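ok so I finally sat down with my grandmother's recipe notebook and I have thoughts. little thread 🧵

1/ first thing, she did NOT believe in amounts. "Flour until it's right." Benedita Godinho, ladies and gentlemen! I've made her orange cake three times now and got three different cakes (all eaten, to be fair)

2/ she wrote in pencil and then went over the good ones in pen, so you can tell which recipes passed. the fish stew passed. the liver thing stayed in pencil – thank you, grandma
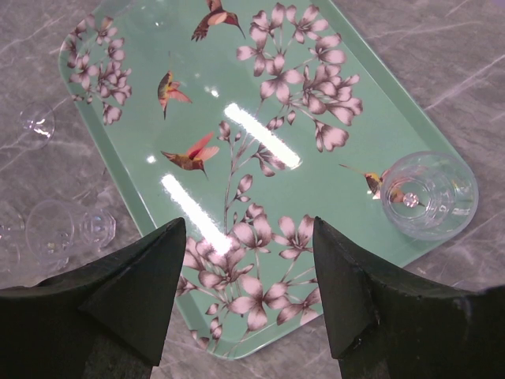
3/ the orange cake has a note next to it that just says "Cristóvão, no nuts" and I had to call my mom to ask who that was. Cristóvão Rebelo, a neighbor from the Correia days, came over every April and apparently picked the walnuts out one by one

4/ I'm typing it all up now, up to 50 recipes if I can read the smudgy ones. my cousin wants them in grams. I said good luck with "a coffee cup of sugar, the small cup"
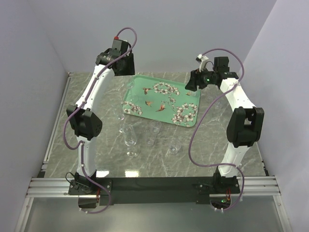 5/ question for the bakers – if a recipe says "hot oven" and nothing else, what are you setting it to? I've been doing 375 and the top gets dark before the middle is done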